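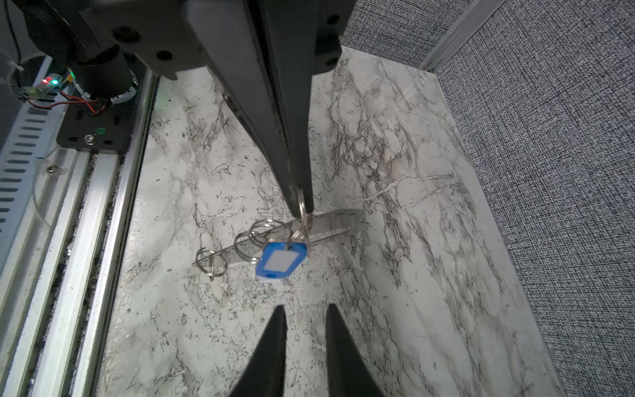
Open Day Visit: Plarnanville Robot Lab
Report by Melur Jugah

I went to the Sunday open day with Sihan Cai, and we got there way too early, so we had first pick of the demos! Our guide, Areti Makris, told us the lab records up to 100 practice runs a day. I figured that meant a lot of button pushing — nope, it's mostly patience. 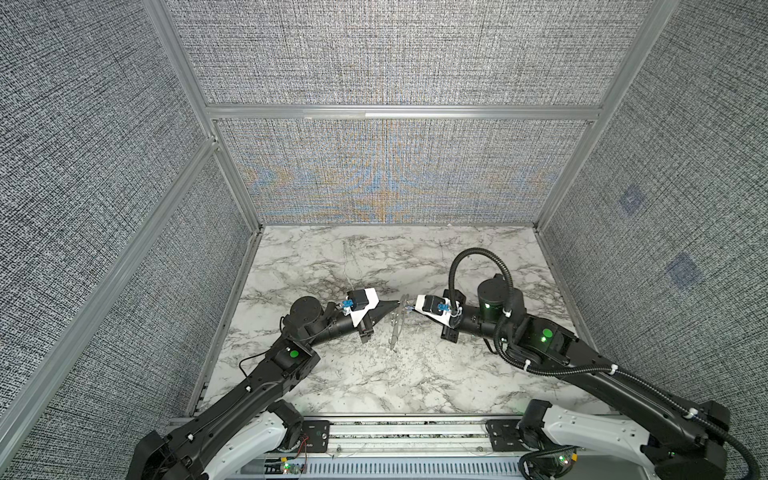
My favorite part was asking how you get two arms to share a table without bumping into each other. Areti said timing is the hard bit, and small shiny or see-through things are a pain too. I want to try that for my spring project.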